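Grastanel pays homes to tidy jewellery for robot training

By Kenna McIver

A small firm in Skarholm is paying people to put bracelets in a box, take them out and put them in again, in the hope that a machine will one day be able to do the same. It wants more households to sign up before the end of February. Whether the results will be worth the trouble is another matter.

Grastanel, which rents two rooms above the old chandlery on MacAulay Street, has spent the winter gathering what it calls home examples. People are lent a pair of hand-held grippers, each with its own camera, and asked to do small jobs with them in their own bedrooms and kitchens. The recordings go back to the office, where they are checked and fed to a learning system that is meant, in time, to drive a pair of robot arms.

The firm says it has 840 usable recordings so far from 16 homes. It would like a good many more, and has set aside money for 30 further households at £200 each for a fortnight's work. Those who took part in the first round were paid the same.

Jewellery is the latest job on the list. Parvathi Kandasamy, who runs the collecting side, said it was picked because it is awkward. Beads roll, chains knot, and a bracelet takes a different shape each time it is put down.

"A mug is always a mug," she said. "A string of beads is something else every time you let go of it. We have plenty of mugs."

The instructions sent to households are short. Pieces are to be spread on a bed or a table with an open box or tray near by, and moved one at a time. Both grippers should be used. If something is dropped it should be picked up with the gripper and the recording left running. People are asked not to smooth the bedding first or clear the rest of the room, as the firm wants homes as they are.

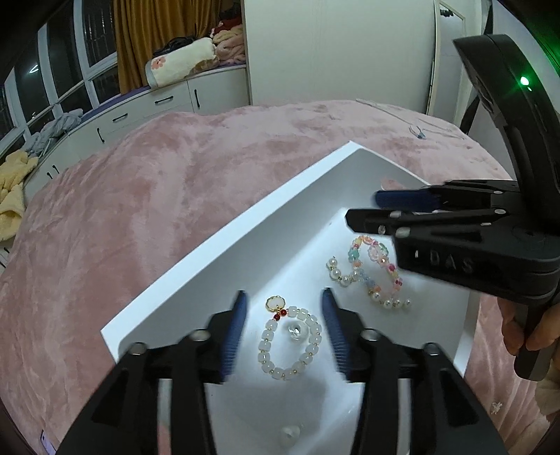
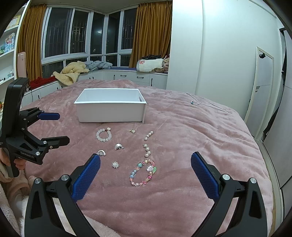 Bracelets, pearls and a white box on a pink bed, from the cameras on the grippers.

Doubts about the numbers

Alasdair Tennant, who taught control engineering at the college in Tandholm until he retired, has followed the project and is not won over. He has no quarrel with the method, he says, but thinks the firm is vague about what it would count as success.

"They can tell you how many recordings they have. Ask how many they need and you get a shrug," he said. "I asked what the system does with a bracelet it has never met, on a blanket it has never met, and I was told that was being looked at."

He also wonders how much of a person's skill survives the trip. Someone holding a gripper can feel through the handle when a bead has caught, he points out, and will ease off without thinking. The camera records where the gripper went. It does not record why the hand slowed down.

Ms Kandasamy accepts part of this. The office can see when a movement slows, she said, and the system can learn to slow in the same places, but she agreed that this is a weaker thing than feeling the snag. As for how many recordings will be enough, she would not give a figure. An early trial on the office arms managed single rings and brooches "fairly often" and chains "hardly at all". She declined to put numbers to either.

There is also the question of what else is being gathered. A camera in a bedroom takes in the windows, the shelves and whatever has been left out, as well as the job in hand. Grastanel says faces and paperwork are blurred before anything is used and that households can have a recording deleted up to the point when training starts. After that, it says, they cannot. The wording on this is on the fourth page of the agreement, and two people who had signed it told us they had not got that far.

Effie Cowie, who took part in the first round, said the work was duller than she had expected and harder on the wrists. She did nearly an hour most evenings - longer when a session was sent back for being too quick - and found thin chains the worst.

"I could have put the lot away by hand in a minute," she said. "I suppose that's the point, but you do think it."

She has signed up again all the same. The money was paid on time.

Agnes Aitken, the councillor for the harbour ward, has asked the firm to speak at a public meeting in the library on Friday at 7pm. Questions can be handed in at the desk beforehand. Grastanel has agreed to come, and says it will bring the grippers but not the arms.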